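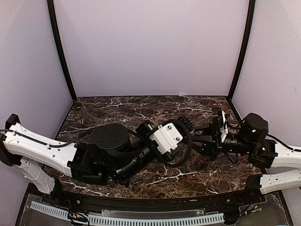 Dark marble-look tabletop - would you live with it?

Zitby
I keep going back to the nearly black brown with white and rusty veins, and I'd pair it with pale lavender-gray walls. My sister swears I'll see every crumb!

Brindis
Your sister's right, I'm afraid. We had a dark top for 3 years and I wiped it morning and night.

Paisan
Have to disagree, Brindis. Veins hide plenty, and the rusty ones warm up a cool wall color so nicely.

Zitby
Oh, that helps - I'm asking for a sample to spill coffee on first.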